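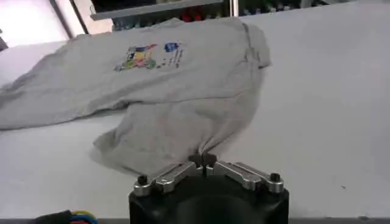
Second arm this year or wait until April? Budget question

rukance_lab
We are a small group and we want to make the folding station bigger. I must send the purchase plan on Thursday. The quote from Closport is for one more arm with gripper, and I have 19 working days of integration in the plan. My question is what people forget to put in such a budget. Last time I forgot the spare fingertips and the cables, and I had to ask for money two times.
4 comments · 2 shares

onholm_k
Spare fingertips, yes. Also a second table. For a T-shirt you want free space on all sides of the cloth. I keep 2000 dollars apart for small parts and it is always gone before summer.

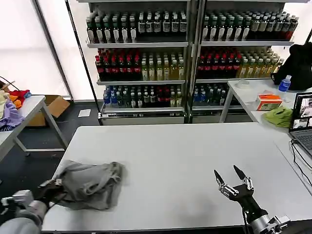 Storage and table space are what I would put in the plan before any new arm. Every project I worked on bought the hardware first and looked for room later. You have two arms over one white table, a side table full of clothes on the left, and the laptop shares the right one with a backpack and a tissue box. Where will the next controller stand? Price one more table and a proper cable channel, because the cables hang down beside the main table already.

lockyer_bench
I do not agree with onholm. Tables are cheap and you can buy them any week. The arm has a long delivery time, so order the arm first. For us the expensive surprise was the computer: we started with 256 GB of disk for recordings and it was too small very soon.
Share · 3 replies

onholm_k
Cheap, yes, but in my place furniture goes through another budget line and takes longer than the arm — I am serious.

rukance_lab
Same here, furniture is a separate form. I will put both in the plan. Lockyer, which disk did you buy after?

lockyer_bench
Bigger internal one plus a network drive. Ask Closport also for the service contract price, they did not write it in my first quote.
50 views · 1 share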